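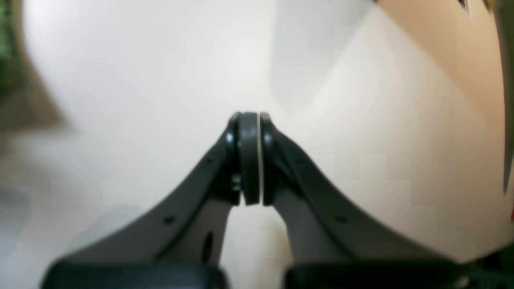
About Stesteck

Stesteck tests whether machines can do ordinary chores. We take a job that a person does without much thought, such as folding a towel, clearing a counter or sorting parts into trays, and measure how well a given arm, gripper and controller can do it over a full working shift. Our clients are appliance makers, laundry operators, small manufacturers and a few investors who would like a second opinion before they sign something.

We do not build or sell robots. We do not take commissions from firms that do. A client pays a fixed fee for a test series, and the report says what it says.

Where we are

The office and test hall are in Jevalthorpe, on the ground floor of a former print shop. The slab is level and the floor carries heavy equipment without complaint, which mattered more to us than the windows. Visitors should use the yard entrance. The street door is a fire exit and does not open from outside.

How the company started

Mateja Stoyanova founded Stesteck after several years of installing packaging lines. Her customers kept asking the same thing once a line was running: could the remaining hand work at the end be automated as well? In most cases the honest reply was that no one had measured it. Vendor demonstrations showed one good cycle under good light. The customer needed to know about the cycle after lunch, with a different batch of stock and a worn fingertip pad.

The first study was for Kovačević, a contract laundry that wanted to hand over the folding of small flat items. Two operators folded alongside the machine for the length of the study so that the comparison would use the same towels, the same table height and the same rules for what counted as folded. The machine was slower by a wide margin. It was also more consistent than expected on the final fold, and much worse than expected on the first pick. Kovačević kept its operators on folding and bought a better feed table. We consider that a useful result.

What we test

Work falls into two groups.

Household chores: picking up cloth, folding, wiping, loading and unloading racks, putting away objects of mixed size, opening drawers and doors.

Shop-floor chores: bin picking, kitting, machine tending, bagging, applying labels, cable handling, end-of-shift cleanup.

The two groups share more than people assume. A towel and a rubber gasket fail for similar reasons. Both change shape when touched, both hide their own edges, and neither can be described to a controller by a single position and angle. Rigid parts in known places were solved long ago and we rarely get asked about them.

Cloth

Cloth accounts for the largest share of our household work, so it deserves a section of its own.

A two-finger parallel gripper can hold a towel securely once it has hold of an edge or a raised fold. Getting to that point is the hard part. If the fingers close too high they catch air. If they close too low they press on the table, and the force reading looks much like a good grasp. A third failure is the double pick, in which the fingers take two layers where one was wanted. The fold that follows is then wrong from the start, though every later motion may be carried out exactly as planned.

Motion adds to the problem. When cloth is lifted or swung it blurs in a close-mounted camera, and the fingers themselves cover part of the view.

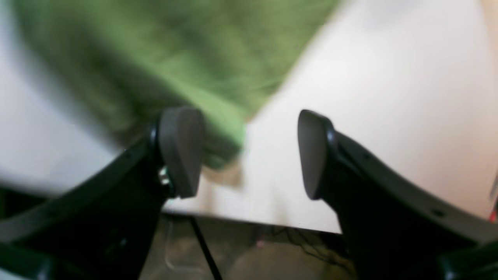 Controllers deal with this in different ways. Some stop and wait for the cloth to settle, which costs time. Some carry on from the last clear view, which costs accuracy. We record which method was used, how long each pause lasted and how often the system had to start over. Clients tend to ask for average cycle time. We advise them to read the restart figures first.

How a test series runs

A standard series is 500 attempts at one task, with one hardware setup and one software version. Short series of 100 are available for early prototypes, and the report on a short series carries a note on its cover saying so. No attempt is discarded. If a person has to step in, the attempt is logged as assisted and the time that person spent is added to the total.

Each attempt is scored against a written definition agreed with the client in advance. For a towel this covers edge alignment, number of layers and whether the finished stack can be lifted by hand without coming apart. Scores are entered by a technician who has not seen the controller's own judgment of the same attempt.

Fingertip pads are inspected and photographed on a fixed schedule. Pad wear is the most common cause of a slow decline in results, and it seldom shows up in a vendor's data sheet.

Zustano

Zustano is our record-keeping system. It began as a spreadsheet and is now a database that ties every attempt to its camera footage, force log, pad condition and score. It holds 223 task definitions, many of them close variants of one another. (Folding a hand towel in thirds and folding it in half and half again are separate tasks, and they produce quite different numbers.)

Clients have read access to their own series while it runs. They cannot edit scores. Requests to rescore an attempt are handled in writing and attached to the record along with the outcome.

Can machines do chores yet?

We are asked this often enough that the current position belongs on this page.

For repeated shop-floor tasks with mild variation, yes, in many cases, provided that someone is close by to clear faults. The cost case depends on how far away that person is and what else they could be doing.

For household tasks, a machine can complete many of them once. Fewer can be completed all day on a table that has not been arranged in advance. Folding small towels from a tidy stack is within reach. Folding them from a heap is slow and needs frequent help. A mixed basket of clothing remains beyond any setup we have tested.

These statements cover series completed through January. We revise them when new results justify it, and the earlier wording is kept on file for anyone who wants to compare.

Working with us

Inquiries should state the task, the hardware if it has been chosen, and the rate the present manual process achieves. If the manual rate is not known, we can measure it on site as a separate job. Samples of the real material are required. We do not accept new towels in place of towels that have been through the wash, as they behave differently in the gripper.

Page last revised 2020-03-10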